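Food Waste in the Student Kitchen
Term report by Halina Olszewski and Remo Fankhauser

We wanted to know which vegetables get thrown away most in the shared kitchen at Cumetti Hall. Nine residents kept a list for 3 weeks and wrote down what they threw out and why. Most of it was salad and herbs. Carrots and eggplant came up less often, usually after being forgotten at the back of the fridge.

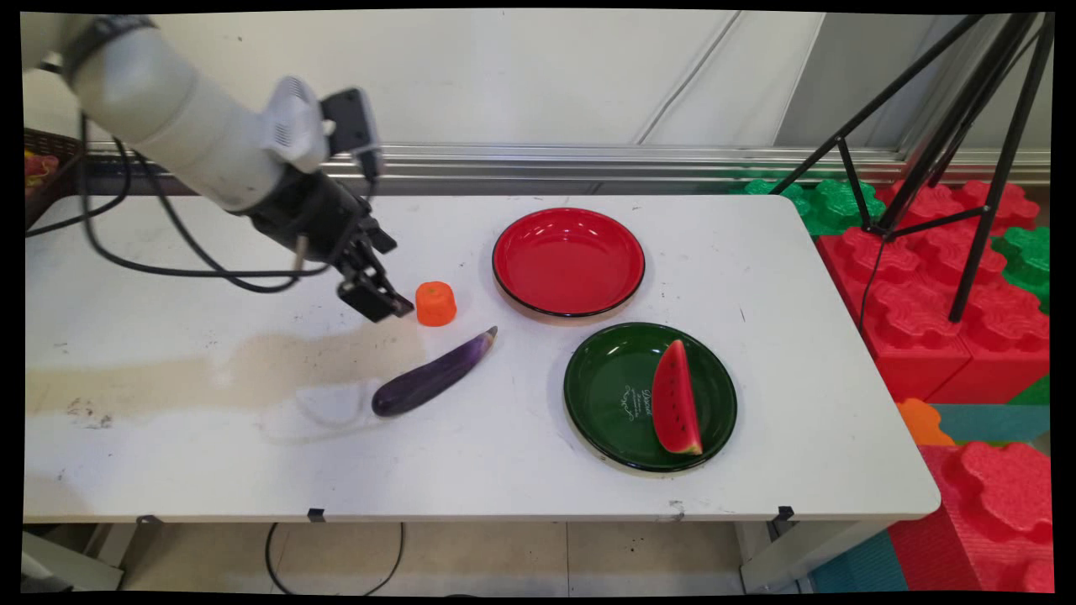

Page last changed: November, by R. Fankhauser

Six residents said they bought too much because the store only sells large bags. We suggest a shared shelf, cleared every Thursday. Our lists depend on people remembering to fill them in.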